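About us

Hello, and thanks for clicking the page most people skip. I'm Clive Whitlock and I run Herath Snack Boxes from the ground floor of an old shoe shop on Prelau Street. We pack boxes of snacks from other countries and post them to people who like opening things and not knowing quite what they've got.

How it started

My wife's cousin used to bring a carrier bag of crisps and nuts back whenever she'd been travelling, and it would sit on our kitchen worktop for an evening and then be gone. I got into the habit of keeping the empty bags (I've still got a drawer of them, and yes, I've been asked to deal with the drawer). After a while I was ordering things myself, far more than two people could eat, and I began making up parcels for friends at work. They paid me back in biscuits at first, then in money, and one May I handed in my notice at the flooring company and signed the lease on the shop.

The first month we sent out 90 boxes and I wrote every label by hand. My handwriting is terrible. Three went to the wrong house, one of which rang up to subscribe, so I can't say it was a complete disaster.

What we put in

Every standard box has 18 packets in it. That's been the number since the beginning, mostly because 18 is what fits in our carton if you're sensible about it. There's always something peas-and-beans, always something sweet, and always one packet I'd call a gamble. Last winter's gamble was a sour plum thing that split our customers right down the middle. I loved it. My sister posted hers back to me.

We buy from a handful of importers. Oronetti send us the Italian side of things, the little hard bread rings and the aniseed sweets, and Mulirura look after most of what comes from further east. I've been dealing with Mulirura long enough that they now put odd single packets in with our order for me to try, and I do try them, usually standing up in the doorway at ten in the morning when I should be doing the invoices.

I don't choose anything I haven't eaten. I know everybody says that, but I've got a notebook going back years with a line on each one. Some of the lines are just "no".

How we pack

People ask about this more than you'd think, so I'll go on a bit.

Foil bags are a nuisance. They're full of air, they slide off each other, and if you lay them flat they take up all the room in the carton and then sink on the journey so that the box arrives looking half full. So the bags go in on their edges wherever they can, like records in a crate, and the small heavy things go in the corners. Anything that crumbles sits on top. We tried shredded paper for a while, and I was still finding bits of it in my shoes long after we'd stopped, so now we just pack snugly and use a folded sheet of brown paper to fill any gap.

There's a proper packing bench at the back, but when I'm working out a new box I do it at home on the table. You need to be sitting down for it, with a cup of tea, taking things out and putting them back in. It can take a whole evening. The colours matter too - if you open a box and everything on top is orange, it looks as though you've been sent the same thing over and over, and a green one in amongst them makes all the difference. I've moved a single bag of peas about for longer than I'd care to admit.

Reading the packets

Quite a lot of what we sell has no English on the front, and that's part of the fun, but you do need to know what you're eating. Each box comes with a printed card that tells you what's in it, packet by packet, with the ingredients and allergens in English. We put the same details on a sticker on the packets themselves before they leave us. If your sticker has come off or you can't match a packet to the card, send us a photo and I'll tell you which it is. Please don't guess, especially if nuts are a problem for you.

The pictures on the front are usually a good clue in any case. I'm very fond of the ones with faces on. A grinning face on a bag of peas cheers me up no end, and I can't think why our own crisp makers don't go in for it more.
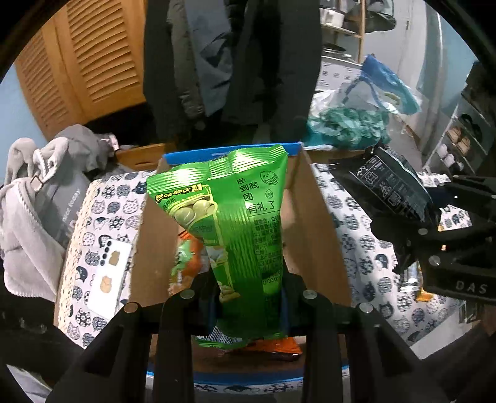 Where we are now

We passed 1,000 subscribers not long ago, which I found out at breakfast and had to go and stand in the garden for a minute. There are four of us in the shop these days and the labels are printed, to everybody's relief. The fullest day we've had was 361 boxes out of the door, and the postman has asked for a bit of warning next time.

We've also started doing a smaller box for schools and offices, with things that are easy to share out and nothing too sticky. If you'd like one for a class or a team, tell us how many people there are and about any allergies, and I'll make up a list for you to look at before you pay for anything.

Come and say hello

The shop counter is open in the mornings until one o'clock. You can buy single packets there, or pick your own and fill a carton, and there's generally something open to taste. Parking is awful, so use the one behind the library if you're driving.

If you've been somewhere and eaten something wonderful out of a packet, I'd love to hear about it. Bring me the empty bag if you've kept it. There's still a bit of room in the drawer.

Clive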